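Forsyth Street Annex: Fire and Electrical Walk-Through
April 7, 2018

Exit door, front: opens freely, sign lit. OK.
Exit door, rear: sticks at the bottom. Plane it or rehang it before October.
Smoke alarms: 9 tested, all sounded. The one by the stairs has a yellowed cover and should be replaced at the next round.
Extinguishers: 4 on the wall, gauges in the green. Tag 3443 has no inspection date. Call Brerkonton. 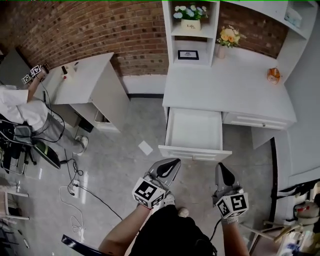
Souad Cherkaoui

Outlets: 22 checked with the plug tester. Two in the back hall read open ground. Taped over and written up.
Extension cords: one running under the hall rug. Removed. Do not put it back.
Breaker panel: labels faded, door shuts. Clearance in front is around 30 inches and the code wants 36. Move the shelving.
Emergency lights: the stair unit went dim within a minute on the test button. Battery ordered from Tanen.
Boiler room: paint cans still stored next to the flue. Same comment as last year. 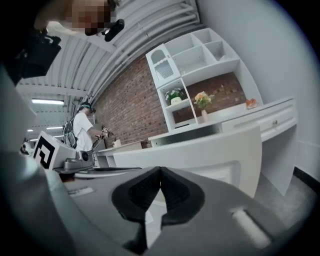
Effie MacAulay wrote back that the paint cans will be gone by the end of the week, and asked whether the open grounds can wait for the electrician's regular visit. They can, if the tape stays on.

Stundutari Building Services | Contact the office | Back to top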